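3. Cómo llegamos a preguntar por los trapos

Confieso que cuando empecé este trabajo no pensaba escribir ni una línea sobre trapos. Yo quería estudiar cómo se reparten las tareas de limpieza en las viviendas compartidas de Amholm, y los trapos me parecían un detalle de inventario, algo que se apunta al margen y se olvida. Pero en la primera ronda de entrevistas, en mayo, salieron tantas veces (¡y con tanto enfado!) que tuve que rehacer medio cuestionario.

La muestra final fueron 18 viviendas, 13 en el barrio de Durau y el resto en Drullitz, al otro lado del canal. En todas vivían al menos tres adultos sin parentesco entre sí. Hablé con cada persona por separado, casi siempre en la cocina, y las conversaciones duraron hasta 40 minutos. Tomé notas a mano y las pasé a limpio la misma tarde, que es una costumbre que me quedó de la tesis y que recomiendo a cualquiera que tenga mi letra.

3.1. Lo común y lo propio

En casi todas las casas hay una regla, escrita o no, sobre los platos. Sobre la basura también. Con los textiles de limpieza la cosa se complica: el trapo se usa en común, lo compra alguien, lo lava otro y no hay manera de decidir cuándo deja de servir. Czerwiński ya planteaba algo parecido en su clasificación de los objetos domésticos, donde distingue los que tienen dueño, los que tienen turno y los que simplemente están. Me gusta mucho esa tercera categoría y la uso aquí un poco a mi manera, porque en mi material los objetos que «simplemente están» son justo los que provocan más discusiones.

Una entrevistada de Durau me lo explicó muy bien. En su casa, me dijo, el estropajo es de todos hasta que huele, y a partir de ahí es de quien se queje primero. Otra persona, en Drullitz, guardaba en su habitación dos bayetas buenas y sacaba las viejas para el resto. Se rió al contármelo, y luego me pidió que no lo comentara con sus compañeros (no lo hice).

También pregunté por el color, aunque al principio me daba un poco de apuro. Los trapos oscuros gustan a quienes limpian poco y desesperan a quienes limpian mucho: unos valoran que no se note la mancha y los otros quieren verla para saber cuándo toca lavar. La Figura 2 muestra un paño gris oscuro y arrugado, del tono que defendía el primer grupo.
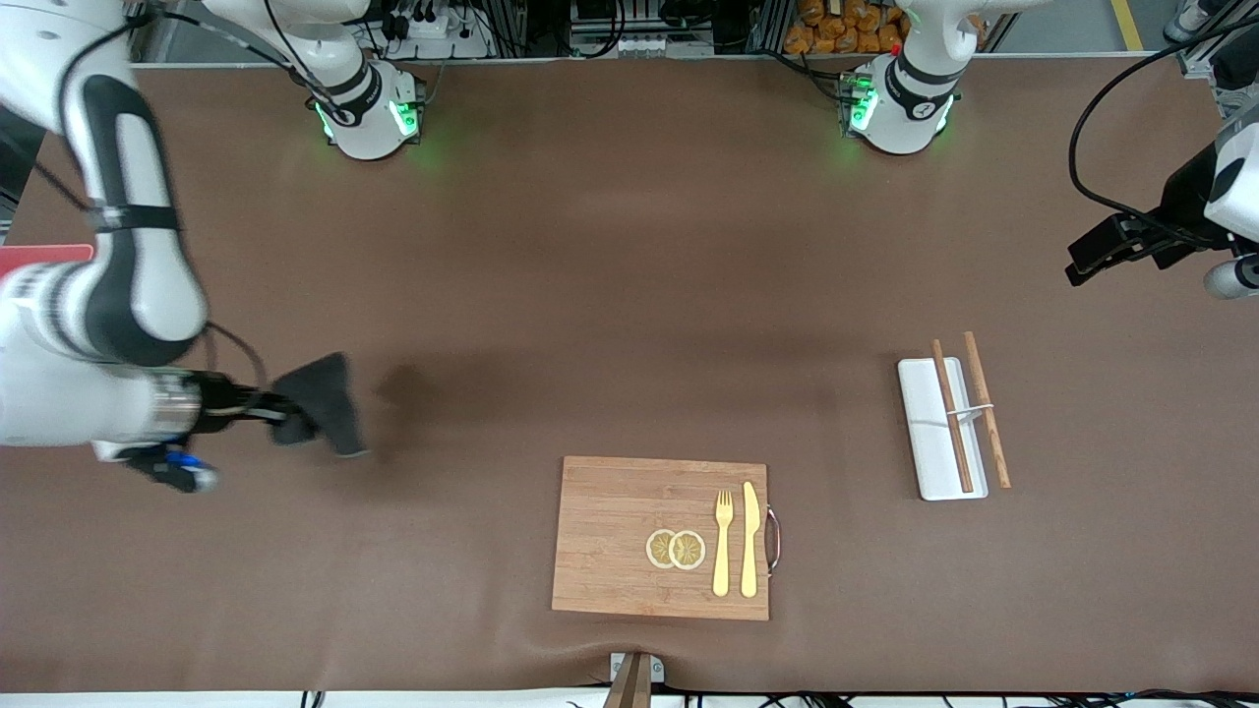 3.2. El momento de tirarlo

Si tuviera que quedarme con una sola pregunta del cuestionario, sería la última: «¿Quién decidió tirar el trapo anterior?». Las respuestas fueron de una vaguedad maravillosa. «Se tiró», «desapareció», «creo que lo cambiamos»... El impersonal reina en esta parte de las transcripciones, y eso que las mismas personas me habían contado con nombre y fecha quién rompió una taza.

Mi lectura es que desechar un objeto común exige una autoridad que en estas casas no tiene nadie del todo. Quien tira el trapo reconoce que estaba sucio, y de paso insinúa que los demás no lo habían visto o no habían querido verlo. Así que se espera. En varias viviendas el trapo viejo baja de categoría poco a poco: de la encimera pasa al suelo, del suelo al balcón, y en el balcón se queda hasta la siguiente mudanza.

Encontré alguna diferencia entre los dos barrios, pero la tomaría con prudencia. En Drullitz los pisos son más grandes y suelen tener lavadero, y allí los trapos acaban en un cubo aparte con más frecuencia que en Durau. No sé si eso habla de las personas o del espacio. Sospecho que del espacio, y en la sección siguiente vuelvo sobre ello con los planos de las cocinas.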